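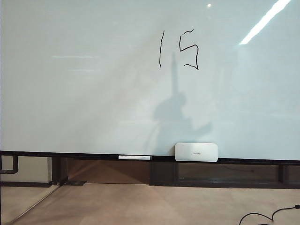

How long should a stairwell light stay on after the last movement? Five minutes is enough for most buildings, and the setting should be checked floor by floor.

Slide 2. Start with Otemstead. Four floors, two stairwells, 47 fittings. All were wired to one timer at the main entrance. Lights ran all night on every landing.

Slide 3. Explain the two sensor types. Infrared needs a clear line of sight. Microwave sees through thin partitions – useful on landings, a nuisance next to a lift shaft. Pause for questions on placement.

Slide 4. Werton settings. Full output on movement, 40 percent for the hold period, then off. Mention that the hold period was set too short in February and had to be raised.

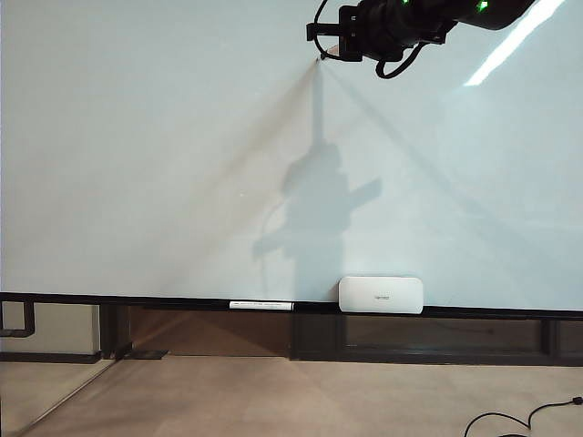
The second complaint at Werton was the step between full and reduced output. A fade of a few seconds fixed it. Give the parameter name only if asked, as it differs between suppliers.

Slide 5. Switching life. Older tubes wear out faster with frequent starts. LED drivers are less sensitive, but check the data sheet before specifying short hold times.

Slide 6. Landport. Emergency fittings stay on their own circuit and are tested separately. Say this twice. Skip the wiring diagram if time is short.

Slide 7. Handover. Leave a printed sheet of settings in the riser cupboard, one line per floor. Then questions.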